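Section 3: Setting Up Your Food and Sleep Log

Welcome to the fun part! By now you have the Mornari app on your phone and your account is confirmed, so it's time to get your log ready for its first full week. The whole setup takes one short sitting, and most of it is tapping through questions about when you eat and when you sleep.

Before you start

Have your usual wake-up time and bedtime in mind (weekdays and weekends, if they differ). If you wear a Keltosum band, charge it fully and keep it close to your phone. You can use the log perfectly well without one – you'll just type in your sleep times by hand.

Caution: Mornari is a record-keeping tool. If you take medicine for blood sugar, are pregnant, or have ever been treated for an eating disorder, talk with your doctor before you change when or how much you eat.

3.1 Create your daily outline

1. Open Mornari and tap My Day.
2. Enter your wake-up time and bedtime. A rough guess is fine, and you can drag either marker later.
3. Tap Add Meal and place your first meal on the timeline. Repeat for each meal you normally eat.
4. Add snacks the same way, using the smaller dot. Coffee with milk or sugar goes in as a snack. Black coffee goes under Drinks.
5. Tap Save Outline.

Note: Enter the day you really have! If dinner is at 9 p.m. because that's when everybody gets home, put it at 9 p.m. The log compares you with your own outline, so a wishful one makes the first week's chart hard to read.

3.2 Choose your energy check-ins

Check-ins are my favorite piece of the whole program. Each one asks you to rate your energy from 1 to 5, and it's over in a couple of seconds.

1. Go to Check-ins and switch on Reminders.
2. Pick 3 times of day. Mid-morning, mid-afternoon and an hour before bed work well for most people.
3. Choose a sound, or select Vibrate Only.
4. Tap Test. If no reminder appears, open your phone's settings and allow notifications for Mornari, then test again.

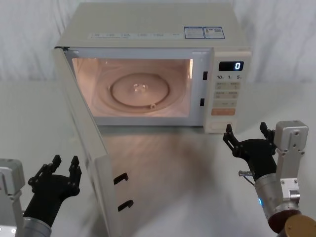

If you miss a check-in, leave it blank. Filling it in from memory at bedtime tends to flatten the whole day into one mood, and the blank itself is useful – it often marks the busiest stretch of your afternoon.

3.3 Log your first meal

1. Tap the plus sign and choose a meal from your outline.
2. Type a word or two in the search box. The Cledach food list has 2,176 entries, including plenty of home-style dishes.
3. Select a portion: small, medium or large.
4. Tap Done. The time is stamped automatically; press and hold it to change it.

Can't find your dish? Tap Add My Own and give it any name you like. Constanza Daza, who tested the early versions with us, has a whole page of her own soups in there, and they show up in search just like everything else.

Note: Leftovers can be copied. Open yesterday's entry, tap Repeat, and adjust the portion.

3.4 Pair a Keltosum band (optional)

1. Turn on Bluetooth.
2. In Mornari, tap Devices, then Add Band.
3. Hold the band's side button until the light blinks blue.
4. Tap the band's name when it appears, and keep it within 2 feet of the phone until you see Connected.

Caution: Take the band off and let your skin rest if you notice redness or itching.

Once you've saved a full day, go on to Section 4, where Zlata Demchenko shows you how to read the weekly chart.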